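Facilities Maintenance 1
Unit 4 handout: Padlocks, hasps and key records
Instructor: Stepan Kravets
Eltdale site, revised 29 April 2022

Read this before the bench session. Bring it with you, along with your key log from Unit 3.

Parts of a padlock

Body: the block that holds the cylinder or the levers. Common materials are brass, laminated steel and hardened steel.
Shackle: the U-shaped bar. Its thickness and clearance decide which hasps it will fit.
Heel and toe: the two ends of the shackle. The heel stays in the body when the lock is open. The toe comes out.
Cylinder: the part the key turns. On most small locks it can't be replaced.

Choosing a lock

Start with the hasp. A good lock on a thin hasp held by two short screws is only as strong as the screws. Measure the hole in the staple, then pick the thickest shackle that passes through it freely. Keep the clearance short so there is less room for a bar.

Small brass locks are fine for tool cabinets, meter boxes and lockers. Do not use them on outside gates. The Stirthorpe store issues closed-shackle locks for those, and Yurii Kuzmenko signs them out.

Condition and cleaning

Brass doesn't rust, but it does tarnish, and a dull body tells you little about how the lock works. Judge it by the shackle and the key action. 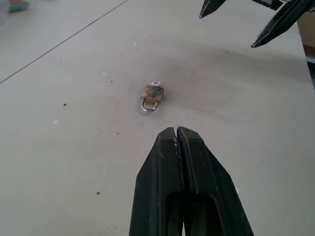

Tarnish on a brass body can be left alone unless it hides a stamped number. A small lock may have dark, grimy patches all over the brass and still have a bright steel shackle, so wipe the body with a dry cloth and move on to the moving parts. Check the shackle for nicks and side play. Put a little dry graphite in the keyway, work the key ten times and wipe it off. Do not use grease.

Key records

Each lock gets one line in the log: tag number, location, key number, date checked. The Melnychuk building uses tags 500 to 655. Tag 149 is retired and must not be reissued.

For next time: complete the log sheet for one cabinet row and read the section on combination locks.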